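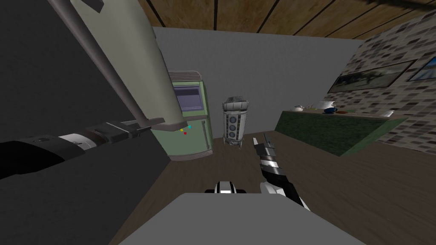
Nneka Sani thinks you should get everything behaving in simulation before you spend another cent on servos, and after two weekends of tripped breakers I'm inclined to agree with her. But now I have a new trouble, so I hope you'll bear with me!

I'm building a two-arm setup in the shared workshop at Preststead, and I've put both arms in a simulated room with a vending machine against the back wall and a long counter with a teapot on it. The plan is for one arm to steady things while the other picks them up. Each one runs nicely alone. Run them together and they end up wanting the same bit of air, and the simulator gets terribly jittery. My time step is 2 milliseconds. Is it the step, or is it me?
Ailsa Rankin

Hello Ailsa, and well done getting this far. I'd leave the step alone for now. Are you planning each arm's path separately? If so, neither one knows the other exists, and they'll happily try to share an elbow. Plan them as one robot with 12 joints (assuming yours are six apiece) and turn on collision checking between the arms as well as within each one. My planning time went from 300 milliseconds to 700 when I did this, and I've never minded the wait. Do check your joint limits while you're in there, I had one typed in degrees for most of May.
Casimiro Bermúdez

try lowering the gains, fixed mine
Angus Halliday

Casimiro's way is the proper one, but if you want something running tonight, just make one arm wait at a parked pose until the other has backed off. Slow, I know, and a bit dull to watch, but my pair on the bench managed that way all winter and I got very fond of them.
Calum Munro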